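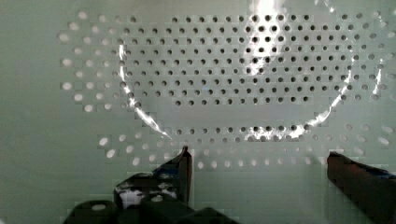
Figure 3. Rows of small round holes in the perforated surface, with each row offset from its neighbours.

3.2 Vessels, lids and things that drain

Of all the pieces in the Jindilo play-kitchen inventory, the ones with holes gave us the richest material. A bowl asks very little of the person using it. A colander invites a question about where the water goes, and we were delighted by how readily that question came up in sessions where there was no water at all. We coded each vessel on the Stulance scheme in 2 passes, first by what it could hold and then by what it was held to be for. The passes agreed well for cups and pots and diverged, to our great interest, for anything perforated.
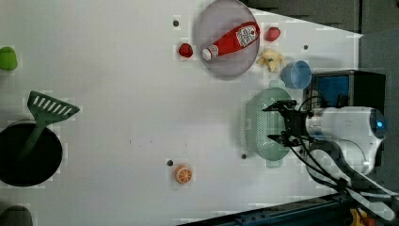

Placement matters as much as shape in a play kitchen, and our second measure concerned what we call resting pairs: a piece of food or a tool together with the dish it has come to rest on or in. Resting pairs are a lovely thing to code, as they need no inference about intention. A ketchup bottle lying across a round plate is a resting pair, and so is a slotted spatula whose handle dips into a black pot. The colander may form a pair too, but only when something is inside it. Neighbours that merely sit close together were left out, although we kept a written note of them — several turned out to be the start of good conversations in the Wondau interviews. Condiments were a particular surprise. We had expected them to behave like tools, yet adults in the interviews spoke of them as food that belonged on the plate with everything else.

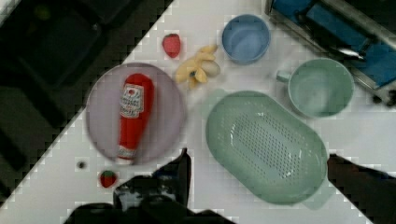 Joscha Meinecke objected, on reading an early version of this section, that a bottle on a plate tells us more about tidying than about cooking, and that the 2 should never share a code. We found the point so useful that we went back over the Rennie material and split the category into served and stowed. Fruit moved cleanly into one or the other. Bottles did not, and we have kept them under a separate heading with 3 descriptors: upright, lying in the open, and lying on a dish. The revised scheme takes longer to apply, but it is far more satisfying to work with, and it preserves detail that the first version flattened.

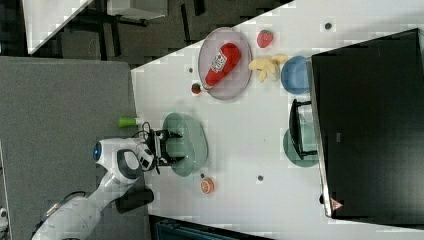 3.3 Colour as a grouping cue

Pale greens and blues are common among the dishes, while the bottle and the strawberry are bright red. Ross Lindsay suggested treating colour as a cue in its own right, and we coded it separately from function so that the two could be compared later. Mint green was the troublesome case. It was used by our coders for vessels with quite different jobs, and in the June recoding we allowed a piece to belong to a colour group and a function group at the same time.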